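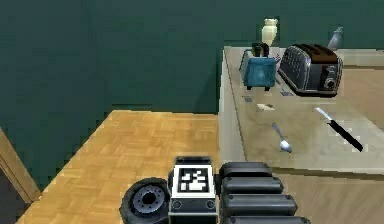
Kitchen sim, part 3: getting the arm to the spoon

Jan 30, 2019

I moved the arm project into simulation in the fall after I cracked the second wrist bracket, and most of this month went into the kitchen. The counter has a spoon and a knife lying out in front, with the toaster and the blue appliance back against the green wall. The wrist in the sim carries the same kind of black-and-white marker I plan to put on the real one, so the tracking code can stay the same on both sides.

The toaster model and the vase came from a pack Damián Montes put together for his own project, which he calls Morau. He let me copy the whole folder. I had to fix the scale on nearly everything in it. The first time I loaded the toaster it was bigger than the arm.

What changed this month

The fingers used to be one solid block each in the collision model. They are now built from stacked round segments with padding, and each segment has its own contact settings. That slowed the sim down a lot. I got some of the speed back by turning off contact checks between neighboring segments.

I also rewrote the approach path. The old one came straight down from above and pushed the spoon into the counter, and then the solver threw the spoon across the room. The new one comes in low over the front edge and closes on the handle from both sides. The spoon handle points toward the back of the counter, so the wrist has to reach farther than I would like before it closes.

I ran 54 tries on the spoon with the new path and 47 of them ended with the spoon lifted and held. Four of the misses were the fingers catching the counter edge on the way in. The other three I don't understand yet. The fingers close, the contact forces look normal in the log, and the spoon slides out anyway.

The knife is worse. I only did 14 tries and stopped. The blade is so thin in the model that contacts drop out when a finger touches it at an angle. Lucian Bogdan suggested giving the blade a thicker invisible collision shape and leaving the visible one alone. I'll try that next, and I'll aim for the black handle first in any case.

Problems still open

Friction on the countertop is a guess. I picked a number that looked right and haven't measured anything.

The small flat things on the counter are a mess. Each one sinks in a little when the sim starts and then pops up. It settles in a second or so, but it ruins any test that starts right away, so for now I wait before moving the arm.

Startup takes up to 45 seconds on my old desktop. Most of that is textures, and the parquet is the biggest one.

The real arm

It's still on the bench at the Rollevcombe shop with the wrist off. The new bracket is drawn and I need time on the printer there. I'd like to have it back together in March and run the spoon path on it at quarter speed, with a plastic spoon.

I'll put the finger model and the new path code up once I've cleaned out the hard-coded folder names.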